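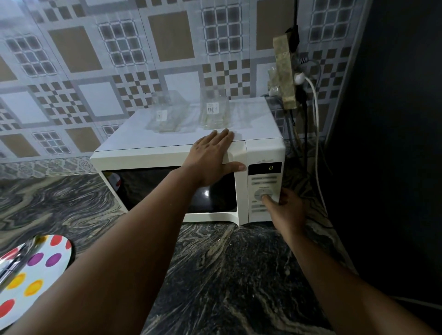 Figure 2. Two-handed operation of a microwave dial, head-mounted view. The left hand is on the top front edge of the casing while a finger of the right hand is on the dial.

4.2 Rules for bracing and pressing

Kitchen appliances were the largest source of disagreement between annotators in the Firndale recordings, so we wrote separate rules for them. The main question was what to do with a hand that touches the appliance but does not operate it. In Figure 2 the left hand lies flat on the microwave with the fingers spread. Under our rules it is labeled "support", and the right hand is labeled "actuate". A hand is labeled "idle" only if it touches nothing.

An actuate segment starts at first contact between finger and control and ends when contact is lost. Reaching is labeled separately. Annotators do not guess the setting from the motion of the hand. If the display cannot be read, the value field stays blank.

Objects resting on an appliance, such as the two clear containers in Figure 2, are listed as present but get no contact label unless a hand touches them. Cords and plugs near the work area are always listed, as the Alen controller treats them as keep-out regions during replay.

Ngcobo and Motaung each labeled the same 300 clips under these rules in November. Clips on which they disagreed went to Stougaard, whose label was final.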